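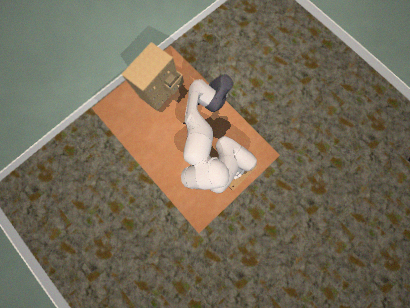
Boris Šimko

Home Guides Arms Grippers Cameras Downloads About

How to compare two grippers in simulation before you buy either one

This guide sets up a drawer-opening test for a white arm on a tabletop and runs it with two different grippers. You need a working simulator, a model file for the arm and a model file for each gripper. I used the Stollow, a rounded two-finger gripper, and the Teretti, which is longer and has flat fingertips. The steps are the same for any pair.

1. Build the room first

Start with a floor, walls and a table. Keep the walls low or leave the ceiling off so you can look down on everything from a high viewpoint. I use a speckled carpet texture for the floor and a plain matte surface for the table. A busy floor next to a plain tabletop makes it easy to check that the camera view is lined up, and it gives a vision controller something to cope with later.

Put the arm's base near one end of the table and the cabinet near the other. Turn the cabinet so the drawer front faces the arm. Mine stands close to the corner of the table with its back toward the wall, so anything that tries to reach around behind it will hit the wall. Leave that in. A real workbench is rarely clear on all sides.

2. Attach the first gripper

Load the arm on its own and move every joint to its limits. Then attach the gripper to the last link and do it again. Two things go wrong here more than anywhere else:

The gripper is rotated by a quarter turn against the flange. The arm will still move normally, but the fingers will close across the wrong axis of the handle.

The mass is missing from the gripper file. Some exporters write zero and the simulator accepts it. The arm then looks faster and steadier than it should, and your comparison is worthless. Open the file and read the number yourself.

I give the gripper a dark color and keep the arm white. On a pale cabinet it is much easier to see where the wrist ends.

3. Set a start pose

Choose a folded pose with the gripper above the table, to the side of the cabinet, and save the joint values. Every run must start from this pose. If your two grippers differ in length, match the fingertip position and let the joint values differ. I did it the other way around in October and had to throw out a full set of runs — the longer gripper started closer to the drawer and won on time every round.

4. Write the task

Keep it short: reach the handle, close, pull, let go. Count a run as a success when the drawer has come out by the distance you chose and the gripper has opened again. I also log the peak force on the fingers and the number of contacts with the cabinet sides.

Run each gripper 25 times. Shift the cabinet slightly at the start of each run, and use the same list of shifts for both grippers. Set the random seed by hand. Mine is 1621, and there is nothing special about it.

5. Change the friction

Simulated fingertips tend to hold too well. Once both grippers have finished, lower the fingertip friction and repeat the whole set. Do this at 3 levels if you have the time. The Stollow dropped six runs at the lowest level, all of them during the pull. The Teretti kept hold of the handle but touched the cabinet side more often on the way in.

6. Check the shadows

If your controller uses a camera, look at the shadows the arm throws on the table. A dark patch under the gripper moves when the gripper moves, and the Rao controller I tested took it for an object twice. Move the light and run again. If the results change a lot, fix the vision side before you blame the gripper.

What I chose

For handles I would take the Teretti. For small blocks on an open table the Stollow is quicker and easier to tune. Winero sells adapter plates for both, and the bolt pattern should be checked against your own arm before ordering.

Last updated 30/11/2024

We use cookies to remember your settings. Accept Decline

Contact Copyright Boris Šimko Back to top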